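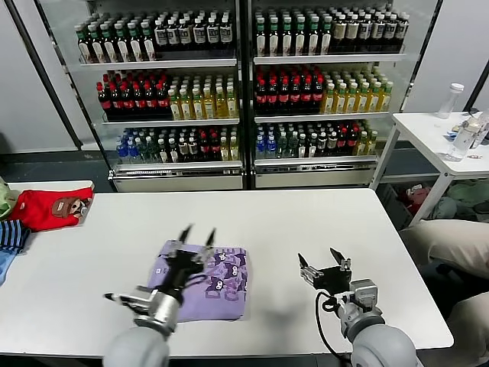 Head camera view from the folding table, purple T-shirt folded between rounds.

1/ Thread on a result from our T-shirt folding work. We threw out most of our demonstration data and the folding policy got better. The preprint goes up in September. Setsuko Kaneko did the data analysis and I ran the robot side.

2/ Background. We have 2000 teleoperated demonstrations of two arms folding T-shirts on a white table. They were recorded by several operators with different habits. Some go sleeve first, some start at the hem, and some smooth the cloth before every fold.

3/ We trained on all of it first, as most people would. The policy was fine on flat shirts. On crumpled shirts it hesitated a lot. It would move to a sleeve, stop short, drift toward the hem, and go back again.

4/ Our first guess was that we needed more crumpled starts in the data. We checked, and there were already plenty. The trouble was that for nearly the same crumpled shirt, different operators did different things, and the policy was splitting the difference.

5/ Setsuko wrote a filter for this. It groups demonstrations by how the cloth looks at each regrasp, then asks how well the next motion agrees with the others in the same group. Low agreement lowers the score for the whole demonstration. We call the filter Fletell.

6/ Fletell doesn't look at fold quality at all. That surprised people in our group when we presented it. A demonstration can end in a messy shirt and still score high, so long as the choices along the way match what the other operators did from similar cloth.

7/ After filtering we kept 466 demonstrations. Same network, same training steps, same cameras. The only change was the list of files going in.

8/ We also needed a control. If you shrink a dataset, you see each demonstration more often in training, and that alone might help. So we trained a third policy on a random 1000, and a fourth on a random 466.

9/ The evaluation was 600 real robot trials, split evenly across the four policies. The order was shuffled so the person resetting the table didn't know which policy was loaded. Each shirt was dropped from the same height to start.

10/ Results in order, best first: filtered 466, all 2000, random 1000, random 466. The gap between first and second is clear on crumpled starts. On flat starts those two are the same within error. Random 466 was bad everywhere.

11/ So less data did not help by itself. If you cut at random you lose, as you'd expect. What helped was removing the demonstrations that disagree with each other.

12/ The drifting between sleeve and hem mostly went away. In the videos the filtered policy picks a corner and commits to it. Sometimes it picks a bad corner. It commits to that one too, and then you get a twisted fold that it can't undo.

13/ That last part is the main weakness. Many of the recoveries in the full data came from operators with unusual habits, and Fletell dropped them for being unusual. For shirts that go wrong late in the fold, the policy trained on everything recovers more often.

14/ We tried to patch this by adding recovery clips back by hand. It helped a bit. I don't consider it solved, and it's in the limitations section with the numbers.

15/ Some practical notes for anyone who wants to try it. The grouping step depends heavily on the image features. We started with features from Zanley, our older garment model, and they grouped shirts by color and print. A cartoon print on the front pulled unrelated cloth states together.

16/ Switching to features trained on cloth outlines fixed that. We now run a quick check before filtering: take a group, look at the images, and see if the shirts are in similar shapes. If they just have similar pictures on them, stop there and fix the features.

17/ Second note: backgrounds. We train with clutter in view on purpose, including shelves of bottles and people walking past. For the filter, though, we crop to the table. Without the crop, the groups tracked which room and which day the recording came from.

18/ Third note: cost. Scoring the full set took around three hours on one machine. Recording it took most of a year. If you already have a big set of demonstrations, this is a cheap thing to test before you collect more.

19/ Someone at the Stirketti workshop asked if you could skip all this by giving operators a strict script. We did try that with a small group. The demonstrations agreed with each other very well, and the operators hated it. They also stopped handling odd starts, because the script didn't cover them.

20/ Another question was whether a bigger model would handle the disagreement without a filter. Possibly. We tested one larger network on the full set and it hesitated less. It still came in behind the filtered policy on crumpled shirts. We only had time for one size, so please don't read much into it.

21/ We haven't tested pants, towels, or anything with buttons. The Ebihara set has long sleeves and we plan to run the filter on that next. Long sleeves leave more room for operators to disagree, so I'd expect a larger effect, but I've been wrong about sleeves before.

22/ Code for the scoring step will be released with the preprint, along with the list of demonstrations kept and dropped. All the failed trials are included in the video folder.

23/ If you have a two-arm folding dataset with more than one operator and want to compare, send me a message. I'm most interested in sets where the operators were trained at different sites.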